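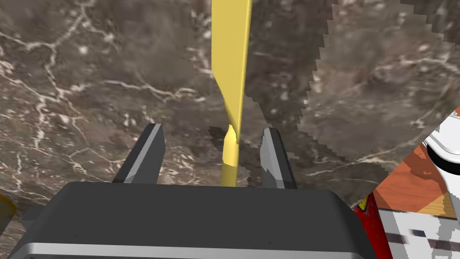 Drestevora Stone Reuse Project
Progress report to the Lauritsen Fund, August to date
November 30, 2022

Where we are

Behind on the shop, ahead on salvage. Short version: the Manurness yard is open and taking stone, the cutting room is not finished, the training course started anyway in borrowed space at Clillell. Money is fine for now. See the note on saw blades though.

Salvage

3176 square feet of countertop, sill and floor stone kept out of landfill since the August report. Mostly kitchen tear-outs, one bank lobby. Brown marble with white veining is the bulk of it, then gray granite, then a lot of odds and ends nobody ordered enough of the first time round. The bank lobby stone came with the old mortar still on the back and cleaning it took far longer than we planned for. We'd price that differently next time.

Breakage is still too high. Marble tends to go along the veins when it's lifted flat, so slabs now travel on edge, on A-frames, strapped top and bottom. Two frames bought, one more on order. Loss on the last few loads was much better but we don't have enough loads yet to put a number in front of you.

Manurness yard

Fence up, gate up, gravel down. Racks are in along the north side, the south side waits on drainage. County inspector wants the slurry pit lined before we run any wet saw on site. Fair enough, but it wasn't in the original quote. Liner is ordered, supplier says 8 weeks. That puts the cutting room into the new year and there is no way around it that we can find.

Power hookup done. Water hookup done, then redone after the first frost got into a joint.

Training

13 people enrolled, which is over target. Course is 30 hours: handling, template making, edge work, sealing. First block finished at Clillell. Feedback was that there's too much talk up front and not enough time on the polishers. Changed for the second block. Respirators and eye protection now handed out on day one, not when the cutting starts, people were dry sanding samples before we'd got to the dust lesson.

Two trainees have dropped out, both for paid work, one of them in a stone shop so we're counting that as good news.

Sales

Slow but moving. Small pieces go first. Vanity tops, hearths, pastry boards. Full kitchen runs are hard to sell from stock becuase nobody's kitchen matches the last owner's. We are going to try selling by the piece with cutting included once the saw is running.

Budget

Underspent on wages (late start in the cutting room), overspent on transport and on blades. Blades wear faster than the maker's chart says, probably the granite. Asking to move the unspent wages into the equipment line to cover blades and the pit liner. Form attached seperately. A yes or no before the next payment would help a lot, the liner supplier wants the balance on delivery.

Next

Line the pit, reinspection, saw in. Drainage on the south side if the ground isn't frozen. Second training block. Price list redone with cutting included. Receipts for the A-frames to follow, still waiting on one invoice.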